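Wultunwood Community Boards > Events and Festivals > Lantern Days: sponsor tiers for next year

Thread started by millrace_deb

Posting this where everyone can see it because the meeting ran long and half the room left before we got to sponsors.

The proposal from the Lantern Days board is to drop the old pay-what-you-like sponsor list and go to three levels. Friend is $100, Supporter is $200, and Stage Sponsor is by arrangement, which means you call and talk to Mervyn Entwistle. Friends get a line in the program. Supporters get a line and a banner spot on the fence by the ball field. Stage Sponsors get their name on one of the two stages for all of Lantern Days.

Last year we had 18 sponsors. After the tent rental and the porta-johns the festival finished $1,889 ahead, and that money is sitting in the account as the deposit on next year's tent. So we are not broke, but one rained-out evening would do it.

I would like to hear from people who own businesses in town, and also from people who just come for the pie.

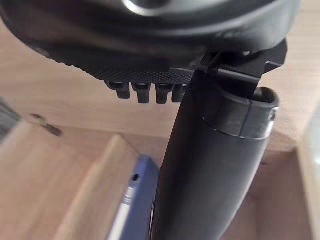 Page 1 of 3

ferrystreet_tom wrote:

I own a business in town. I gave $60 last year and I was happy to give it. Under this plan I either find another $40 or I am not a sponsor at all. I don't think $60 should get me a banner. I do think it should get me a line in the program, the same as it has since I opened.

millrace_deb wrote:

Fair point, Tom. The thinking was that the program costs money to print and every line takes up room.

ferrystreet_tom wrote:

One line of eight point type. I've seen the program. There was a half page of clip art in it.

oldorchard wrote:

Agree with Tom. How many of the 18 gave under $100? If it's most of them then you are cutting your own list in half and hoping the rest pay double.

millrace_deb wrote:

I don't have the breakdown with me. Iraklis kept the sponsor sheet. I'll ask him to post.

pieperson wrote:

I just come for the pie. Please don't sell the pie tent. I went to a fair out of state where the pie tent was named after a tire shop and it put me off.

Iraklis Karras wrote:

Sponsor sheet as it stands. Eleven gave under $100. Five gave between $100 and $200. Two gave more than that, and those were Bainbridge and Gikix. Those two together were more than the other sixteen put together, so I understand why the board is looking at the top end. I also think oldorchard is right about the bottom end. I went door to door on Ferry Street in April and people said yes because I told them any amount was fine. I'm not keen to go back to the same doors with a price list.

southforty wrote:

Going to disagree with most of this thread. Any amount is fine is how you end up with $25 checks from places that could write a much bigger one. I worked on the fair over in my wife's hometown for nine years. The first year we put prices on things we lost a few small ones and came out well ahead. People like to know what they're buying. A business owner has to put something down for what it was, and "gave some money to a guy at the door" is hard to put down.

ferrystreet_tom wrote:

I've never had any trouble putting it down.

southforty wrote:

Good for you. I'm talking about the places with a manager who has to ask somebody in another city. They want a form with a box to check.

oldorchard wrote:

Then make a form with a $50 box on it.

southforty wrote:

If you put a $50 box on it everybody checks the $50 box.

oldorchard wrote:

Eleven of them would be the same people who gave under $100 last year. So you'd be no worse off.

Iraklis Karras wrote:

For what it's worth, some of the eleven gave less than $50, so a $50 box might bring that group up a little.

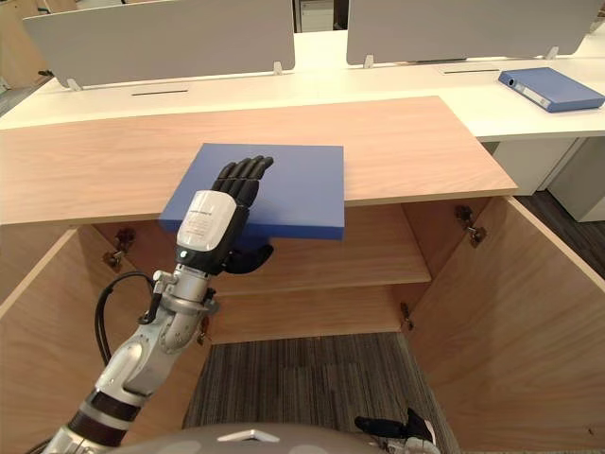 Robot hand pressed against a blue board at the cabinet.

millrace_deb wrote:

Okay, the $50 box is a real idea and I'll take it to the board. What would we call it? Friend is already taken by the $100 level.

pieperson wrote:

Neighbor.

ferrystreet_tom wrote:

Neighbor is fine. I'd sign up as a Neighbor.

hazel_on_the_hill wrote:

Can we talk about the stages? I'm less worried about who pays $50 and more worried about a company name on the main stage. It has been the Mill Stage the whole time I've lived here. My kids played recorder on it. If it turns into the Gikix Stage I don't think I would stay home over it, but I'd be sorry.

Mervyn Entwistle wrote:

Hazel, I'm the one who has been talking to the larger sponsors so I'll answer that. No company has asked for the Mill Stage to be renamed. What was discussed is "Mill Stage, sponsored by" and then a name, on a sign at the side. The small stage by the library doesn't have a name and could take one.

hazel_on_the_hill wrote:

Thank you. The first post says "get their name on one of the two stages" and that read differently to me.

millrace_deb wrote:

That was my wording. Sorry. I should have said a sign.

southforty wrote:

A sign at the side is worth less than a name. You'll get less for it. I'm only pointing out the trade.

hazel_on_the_hill wrote:

I'm all right with getting less for it.

reedbank wrote:

What does a Stage Sponsor pay? "By arrangement" bothers me. If Bainbridge pays one figure and the next company pays half that for the same sign, somebody will hear about it. Wultunwood isn't big.

Mervyn Entwistle wrote:

The reason for leaving it open is that some of the help comes in kind. Bainbridge lent us the generator and a man to run it for both evenings. I would have had trouble putting a number on that.

reedbank wrote:

You could get a number from what it would cost to rent one. I'm not trying to be difficult. I would like a floor at least. "Stage Sponsor starts at" and then a figure, cash or in kind.

Mervyn Entwistle wrote:

A floor is reasonable. I'll bring one.

oldorchard wrote:

While we're on it, who decides if a sponsor gets turned down? Zosetti wanted to come in two years ago and never heard back, at least that's how I was told it.

Iraklis Karras wrote:

They did hear back, but late. Their letter went to the old post office box, which was checked maybe once a month. By the time we saw it the program was at the printer. I called them and apologized. They haven't written again and I haven't chased them.

oldorchard wrote:

Somebody should chase them.

Iraklis Karras wrote:

I can do that. The box is closed now and mail goes to the town hall counter, so please use that address.
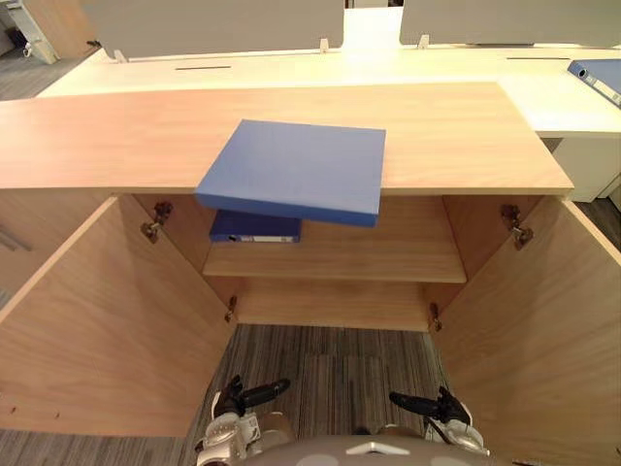
Cabinet with both doors open, blue box file on top.

southforty wrote:

One more thing and then I'll leave it alone. Send the letters earlier. April is late for a summer festival. Most places have decided what they're giving to by then. At my wife's fair the letters went out right after New Year's and a second one went to anyone who hadn't answered.

ferrystreet_tom wrote:

I'll agree with that one. By the time Iraklis came by I had already given to the ball team and the fire company, and that's partly why it was $60.

millrace_deb wrote:

What I have so far, so people can correct me before I type it up:

Add a Neighbor level at $50. Anyone who wants to give less is still welcome and still gets thanked in the program, in one paragraph all together.

Friend stays at $100 and Supporter stays at $200.

Stage Sponsor has a floor, with the figure to come from Mervyn. It is a sign at the side of the stage and the Mill Stage keeps its name.

Letters go out in January.

Pie tent not for sale.

pieperson wrote:

Thank you.

reedbank wrote:

Looks right to me. Could the in kind gifts be listed with what they were? "Generator, Bainbridge." I'd like people to see that.

southforty wrote:

I still think $50 is a mistake, but I'll help stuff envelopes.

hazel_on_the_hill wrote:

Does the fence have room for the banners? If all the $200 people want one and the ball team has theirs up too, it gets crowded down by the gate.

Iraklis Karras wrote:

The ball team takes theirs down for festival week. I'll measure the fence anyway. What size are we telling people, three by six?

millrace_deb wrote:

Three by five last year. A couple of them turned up bigger and we folded the ends under.

ferrystreet_tom wrote:

Put the size on the form.

Page 1 of 3 - Next - Last
Last edited by millrace_deb on July 19, 2022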